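Pestunex clears its desks, one mouse at a time

Staff at Pestunex, the mail-order garden supplies firm on the Brovon estate, have spent most of March finding out what lives on their desks. The answer, according to a notice now pinned up beside the kettle, is 728 items that are neither furniture nor people, of which 311 have been judged to be of no use to anyone.

The clear-out was ordered after the lease on the upper floor came up for renewal and the company decided it could do without it. Two floors of people will soon be sitting on one. Desks will be shared from the spring, and a shared desk, the firm's guidance states, must be "returned to a plain surface" at the end of each shift. The guidance runs to 13 pages. A copy of it was among the things found left on a desk after hours.

Under the new rules each place gets a screen, a keyboard, a mouse and a lamp. Anything else goes home, goes into a locker or goes into one of the blue crates by the lift, where it waits until the end of the week for somebody to feel sorry for it. Early arrivals in the crates included a desk fan with strong opinions, two staplers fused together by some unknown force and a mug from a trade fair in Chantharasri, a town where the company has never knowingly sold so much as a trowel.

The mice have proved the sticking point. The firm believed it owned one for every member of staff, which seemed a fair guess until the drawers were opened. The final tally came to 97, not including a few that had lost their undersides. Most are wired and grey with age. The white ones are the most sought after, and a brisk trade in them is said to have sprung up between accounts and returns, with biscuits as the main currency.

Each mouse is being looked over, wiped down and put either back into service or into a box marked "spares", which has already needed a second box. White tabletops are getting the same treatment, and it is slow going. They were chosen four years ago on the grounds that they would make the office feel brighter. They do, and they also show every crumb, speck and stray bit of pencil lead to anyone who cares to look. 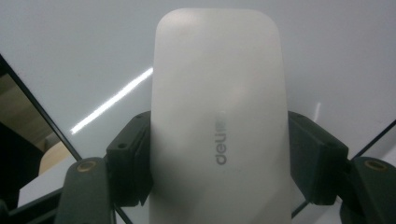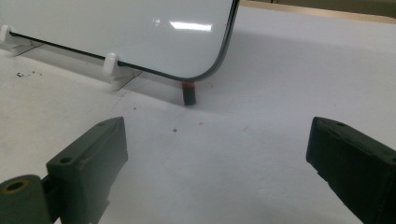 A white deli mouse (first picture) and a white tabletop with a few specks still to go (second).

Cleaning is being done with a spray called Plunari, bought in bulk and smelling, depending on who is asked, of lemons or of a swimming pool. Staff have been told to use two squirts and a dry cloth. Returns has been using rather more, and anyone walking past its corner before nine in the morning is advised to breathe through the mouth.

Feelings about the whole exercise are mixed. The sales team, who are out most of the week, finished in a single afternoon and have been unbearable ever since. The catalogue department asked for an extension, then for a larger crate, then for a ruling on whether a cactus counts as stationery. It does not, but the cactus has been given a windowsill on compassionate grounds and now has a better view than the people who argued for it.

There has also been a long exchange over small things that stand up on desks, such as card holders, little display stands and the sort of pot that holds one pen. The first draft of the rules banned them all. A second draft allowed one per person. The current version allows one per desk, which has left people who share a desk to settle the matter between themselves, and has produced at least one rota.

The company says the unwanted items will be offered to staff first, then to a reuse shop in Brovon, which has agreed to take anything that works and has asked politely not to be sent any more hole punches. Cables will be dealt with separately. They are being kept in a cupboard, where they have knotted themselves into a single object about the size of a sheepdog, and no date has been set for opening the door.

Removal vans are booked for the end of the month. Until then the upper floor stays in use, and staff are asked to label their lockers, to stop moving things from other people's crates into their own, and to return the good scissors to the post room.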